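Food Waste in the Skundholm Residence Dining Hall
Student Project Report, Environmental Studies Practicum
Submitted by Kojo Owusu and Emília Sýkora
Nov 5, 2018

1. Purpose

The Skundholm dining hall serves lunch and dinner to residents of the east campus. In the spring, the residence office asked the practicum to study how much prepared food is thrown away after it has been served. This report covers plate waste only. Kitchen trimmings and unsold food are recorded separately by the dining contractor, Ventura, and were outside the scope of the project.

2. Method

Plate waste was weighed at the tray return during dinner service over 4 weeks in October. Diners scraped their plates into one of 5 bins, labeled bread, vegetables, meat and fish, starches, and mixed. The bins were weighed at the close of service and the weights entered on a paper log, which was later copied into a spreadsheet. Napkins and fruit peels were removed before weighing. Liquids were not measured.

A short written survey was offered at the exit on the second and third Thursdays. It asked diners how often they left food on the plate, and for what reason. A total of 407 completed surveys were returned. Surveys with more than one reason marked were counted under each reason given.

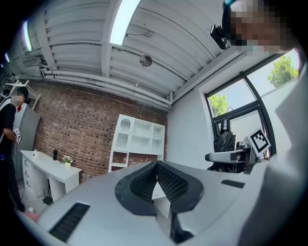
Why was plate waste weighed at dinner and left out at lunch?
Lunch at Skundholm is sold largely as takeout, and most of the containers are discarded elsewhere on campus. A count at the tray return would have missed the greater part of it.

3. Results

The total weight of plate waste for the period was 2,202 pounds. Starches made up the largest share, followed by vegetables. Rice and pasta were served in fixed portions by staff, while vegetables were available at a self-service counter. Waste was highest on evenings when a baked pasta dish was the main course, and lowest on soup evenings.

In the survey, the reason given most often was that the portion was too large. The second was that the diner had not liked the food. Few respondents named lack of time. Several wrote in the margin that they had not known a smaller portion could be requested.

4. Limitations

The mixed bin was used more heavily than expected, particularly during the first week, and its contents could not be assigned to a category. Fall break fell within the study period and reduced attendance for two evenings. Those evenings remain in the total. The survey was voluntary, and diners who were in a hurry are likely to be underrepresented.

5. Recommendations

The authors recommend that half portions of starches be listed on the menu board and that serving staff ask each diner which size is wanted. A second round of weighing should follow in the spring term, using the same bins and the same log sheet. The mixed bin should be placed last in the row.

6. Acknowledgments

The authors thank the evening staff of the dining hall for their patience at the tray return, and the residence office for the loan of the floor scale.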